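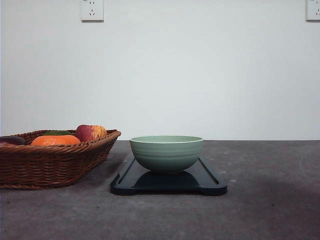 과일 바구니는 언제부터 인테리어가 되었나

과일을 식탁에 꺼내 두면 더 많이 먹게 된다는 말을 나는 잘 믿지 않는다. 살림 책마다 나오는 조언이고, 생활용품점 날비(Nalby)의 소책자에도 첫 장에 적혀 있다. 그런데 우리 집에서는 꺼내 둔 과일일수록 오래 남았다. 보기 좋게 쌓아 놓으면 손이 가지 않는다. 맨 위의 사과를 집는 순간 모양이 무너지니까.

라탄 바구니도 그렇다. 바람이 통해서 과일이 오래간다고들 하는데, 겹쳐 놓은 과일의 눌린 자리는 바구니가 무엇이든 먼저 무른다. 엮은 틈에 과즙이 한번 배면 닦아 내기도 어렵다. 나는 그리틀로(Griltlow)에서 산 바구니를 두 해 쓰고 버렸다. 솔로 문지르다 지쳤다.

옆에 쟁반을 깔고 빈 그릇을 하나 올리는 차림도 유행이다. 껍질을 담으라는 것인지 씻은 과일을 덜라는 것인지, 파는 쪽에서도 설명이 제각각이다. 껍질 그릇이라면 먹고 나서 개수대로 가져가면 되고, 덜어 먹을 그릇이라면 찬장에서 꺼내면 된다. 하루 종일 식탁을 차지하고 있을 까닭을 나는 아직 듣지 못했다.

물론 예쁘다. 흰 벽 앞에 주황색 과일 하나만 있어도 부엌이 달라 보인다는 것쯤은 나도 안다. 다만 그건 장식이니 장식이라고 불렀으면 한다. 건강한 식습관이라는 이름을 붙여 바구니와 쟁반과 그릇을 한 벌로 권하는 것은 좀 지나치다. 요즘 나는 귤을 300그램씩 사서 봉지째 둔다. 바구니가 있을 때보다 빨리 없어진다.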